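Clerano Shared Workshop
Bin Picking Cell: Progress Report to the Lodhi Fund
Second report, covering the period to the end of July

1. Where the project stands

The cell picks from the bin and places into the drop tray without a person touching it, for runs of up to 70 picks. At the time of the first report it could do this only with a single block placed by hand in a known spot. The grant paid for the gripper, the cabling, the second-hand power supply and part of the insurance. The arm and its controller belong to the workshop and are not charged to the grant.

Three of the five items in the work plan are finished: mounting, gripper control and the pick logger. Mixed-object picking is in progress. The write-up for other workshops has not been started and is now planned for the autumn.

2. Mechanical work

The bin was folded from sheet metal by two members in an evening. The first version had straight walls, and objects that ended up against them could not be reached. The current one has sloping walls, so most things slide back toward the floor. We left the metal unpainted. It reflects more than we would like, and this shows up later in the report.

We hold the bin to the bench with bar clamps. A bolted fixture was in the plan, but we have moved the bin so many times while working out the reach of the arm that we put it off. The position is now settled and the bolted fixture will be made next.

The cables along the arm took longer than expected. With too little slack they pulled at the wrist when it turned, and with too much they hung into the bin. We re-routed them twice. The present arrangement works for every pose in the pick program but it is not tidy, and the wires still hang down past the gripper. A proper cable guide is on the list for the next period.

3. Picking tests

The object set is made up of household things and toys brought in by members. We asked for a range of shapes: blocks, soft or lumpy toys, and long items such as brushes. Blocks are the easiest. Long items are harder because the software prefers to grip near the middle, and a long item lying close to a wall often leaves no room for the fingers there. We added a rule that lets it try the ends as well.

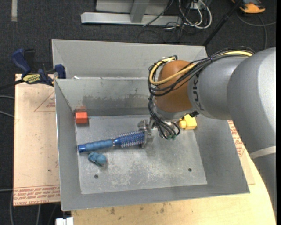
Ginport asked whether gripping a brush by the end was worth the trouble, when a middle grip would swing less on the way to the tray. Our answer is that the middle grip is still tried first. The end grip is used when the first choice is blocked, and the arm then moves at half speed to the tray. Ginport also wanted to know if the rule could be switched off for short items, and that has been done.

The logger has recorded 2,311 pick attempts since it was turned on. The work plan called for 2,000 by this point. Each record holds the object type, the chosen grip point, the finger opening and the result. We have not yet gone through all of the records, so no success rate is given in this report. We would prefer to give one figure that we have checked, and it will be in the next report.

From the part we have gone through, the common causes of a missed pick are:

Object lying flat against a wall, with no room for a finger
Two objects touching and treated as one
Reflection on the metal taken for part of an object
Object slipping out during the lift, mostly the smooth plastic ones

The reflection problem is worst in the late afternoon, when the sun comes in low. We now close the blinds for test runs. A matte liner for the bin has been suggested and we will try one before deciding on paint.

4. Safety and shared use

The cell is in a room other members also use, so it runs only when two trained members are present. The arm is limited to reduced speed for all runs. There has been one unplanned stop, when the arm pushed a finger against the bin floor and the controller halted it. The finger was checked and put back in service. The lowest height the program allows has been raised slightly.

5. Money

Spending is within the budget. The gripper cost less than planned and the power supply cost more. We have $200 left on the materials line and ask to carry it over to pay for the bolted fixture and the liner. The line for software was not used, as the picking code (kept under the project name Tosunel) is built on free libraries.

6. Next period

Make and fit the bolted fixture
Fit a cable guide at the wrist
Test the liner, with the blinds open and closed
Finish going through the pick records
Start the write-up, with drawings of the bin

We do not ask for any change to the end date. The one decision we need from the Fund is on the carry-over in section 5, if possible before the fixture material is ordered.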